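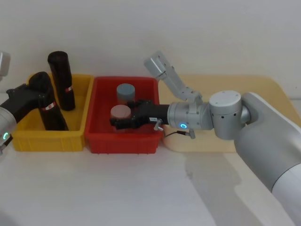

Kasine: a data set of prefab and kit house listings

README, last touched 7 December 2018

Hi, and thanks for downloading this! Kasine is a table of factory-built and kit houses as they were offered for sale by builders, one row per model per catalog. I started it when my partner and I were shopping for a small house and got tired of comparing brochures that all measured floor area differently. We ended up buying an old place with a leaky porch, but by then I had a spreadsheet I was fond of, so I kept going.

What you get

There are 1,119 rows in the main file, listings.csv, and 103 rows in builders.csv. The two join on builder_id. There's also a small file called changes.txt where I write down what I fixed and when (I got better at keeping it as I went along, so the early entries are pretty thin).

Each row in listings.csv is one model in one catalog. If a builder sold the same house three years running, you'll see it three times, and that's on purpose, so you can follow the price. If you only want one row per house, keep the latest catalog_year for each model_id.

The columns

model_id – my own number, means nothing outside this file.
builder_id – same deal.
catalog_year – the year printed on the catalog. Blank if it wasn't printed anywhere.
floor_area – in square feet, inside walls only. See the note below, please!
stories – a half story counts as 0.5.
wall_system – one of panel, module, log, frame kit, or other.
base_price – in US dollars, as printed, not adjusted for inflation.
finish_level – shell, weathertight, or turnkey.
foundation_included – yes, no, or unclear. There's a lot of unclear.
delivery_radius – miles from the factory, if the builder gave one.
notes – whatever I felt like typing.

About floor area

This one ate most of my evenings. Some builders measure to the outside of the walls, some to the inside, and a few throw in the carport. Where a catalog had a floor plan with dimensions on it, I worked out the inside area myself. Where it didn't, I took the printed number and put a 1 in the area_as_printed column. Please don't mix the two kinds without looking at that flag first. Thick walls can eat up a surprising amount of a small house, and you'll get price per square foot figures that look exciting and are just wrong.

About prices

Base price is the number in the catalog for the plainest version. It leaves out land, permits, the crane, the septic system and the nice kitchen in the photo. Two builders, Gristier and Vorbridge, print a range instead of a price, and for them I used the low end and wrote the high end in notes. Pappas lists its shells and its interior packages on separate pages, so I entered the shell alone and marked it as shell. If you add the package back in, you'll want to do it model by model, the sizes don't line up neatly.

I'd be careful about comparing a shell from one company with a turnkey house from another. I know it's tempting! I did it in my very first chart and had to take it down.

What's missing

Plenty. I only have catalogs I could get by mail, pick up at home shows, or buy in a box lot, so small local builders are underrepresented and the ones with a big printing budget are all over the place. Multi-family buildings aren't in here at all. Neither are park models or anything on a permanent trailer chassis. In 30 rows the price was unreadable (coffee, mostly, and one bad fold) and I left it blank.

Nothing in the file tells you what anybody paid in the end, or whether a given house was ever built. It's asking prices all the way through.

Version notes

This is version 2. The big change is wall_system, which used to be free text and was a total mess – I had "panel", "panels", "panelized" and "panelised" all living side by side. In August I went through the lot by hand and squashed it down to the five values above. If you have code that reads the old column, it's still there as wall_system_old.

Using it

Do what you like with it, including commercial stuff. A mention of Kasine would be nice. The files are plain CSV in UTF-8, commas as separators, quotes around anything with a comma inside. Excel will try to turn some of the model_id values into dates, so import that column as text.

If you find a mistake, open an issue with the model_id and tell me what the catalog says. Page numbers help a lot. And if you have old catalogs in the attic, especially log home ones, I'll happily pay the postage.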